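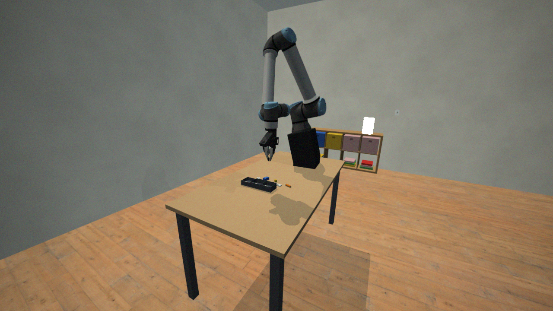

Home Visits Makers Archive Contact

The bus to Teltiscombe leaves every hour until you need it, so I arrived at the cheese factory's open day 30 minutes late and slightly damp, to find that the tour had left without me and the next one was forming beside a fibreglass cow.

Ravetura has been making hard cheese in the old butter works since well before anyone thought to put a gift shop in front of it. The shop is now the first thing you meet and, by a clever arrangement of doors, also the last. In between there is a dairy.

We were given hairnets, white coats and overshoes. The coats came in two sizes, both of them meant for somebody else. A sign asked us to remove watches and jewellery, and there followed a long pause while a man in front of me tried to get his wedding ring off with the complimentary hand sanitiser. He was allowed in with tape over it.

The guide, a cheerful woman with a head mic that worked on one side of the room, began in the receiving bay. Milk comes in from farms along the Irside road before dawn and is tested while the driver has a cup of tea. If it fails, the driver finishes the tea and takes the milk away again. She told us this twice, and I think it was her favourite bit.

From there it's up a metal staircase to a viewing gallery over the vats. I had expected the smell to be stronger. It is warm and faintly sweet, a bit like a kindergarten after lunch, and it only turns serious further along. Each vat takes 4 hours from filling to draining, of which the public is shown the part where very little happens. A paddle goes round. Someone in blue boots comes over, looks in, and leaves. The children at the rail lost interest almost at once and started a competition to see whose overshoes could slide the farthest.

Then the curd was cut, and they came back. It really is worth waiting for. The whole pale surface breaks up and starts to swim, and the colour shifts from cream to a greenish yellow as the whey comes out. I asked where the whey went and was told "pigs, mostly", with a look suggesting the pigs were doing better out of it than we were.

The ageing rooms are in the cellar, and they are the reason to come. There are 874 wheels down there, according to the board by the door, which is updated in chalk. They sit on spruce shelves and are turned and brushed by hand. Here the smell finally arrives — ammonia, wet stone, a note of old football boot — and half the group discovered they would prefer to wait upstairs. The rest of us were taken along the rows in near darkness while the guide tapped a wheel with a small hammer and asked what we heard. I heard a small hammer. A gentleman at the back heard "a bit of a hollow towards the left", and was so pleased with himself that he had to be steered on.

Tasting was in the old cooperage, at trestles, with crackers. There were three ages of the house cheese and a smoked one. The young one is mild and squeaks a little. The middle one is what they sell most of and tastes like a sensible cheese for a sensible sandwich. The oldest has those crunchy crystals in it and made my ears tingle, and it costs what you would fear. The smoked one was popular with everybody who had skipped the cellar. Grabowska, the bakery across the yard, had supplied a dark rye to go with it, and I'm afraid I went back for the bread more often than was polite.

A few notes for anyone thinking of going. The open day is in November, when the yard is all puddles, so wear proper shoes under your overshoes. Parking is in the paddock and they mean paddock. Prams can't go down to the cellar. Lunch is a toasted sandwich or a different toasted sandwich, and the queue moves at the speed of the vats. The toilets are excellent.

I had planned to be strong in the gift shop. There were tea towels, a cheese-shaped cushion and a boxed knife set with a handle in the company's colours, and I walked past all of it with my head high. At the counter I asked for a small piece of the oldest. The girl drew the wire through and put it on the scale, and it came to 500 grams, and she asked if that was all right. There were people behind me, so I said it was.

The bus back was on time. I had a seat to myself the whole way, with the cheese on my lap and the windows open.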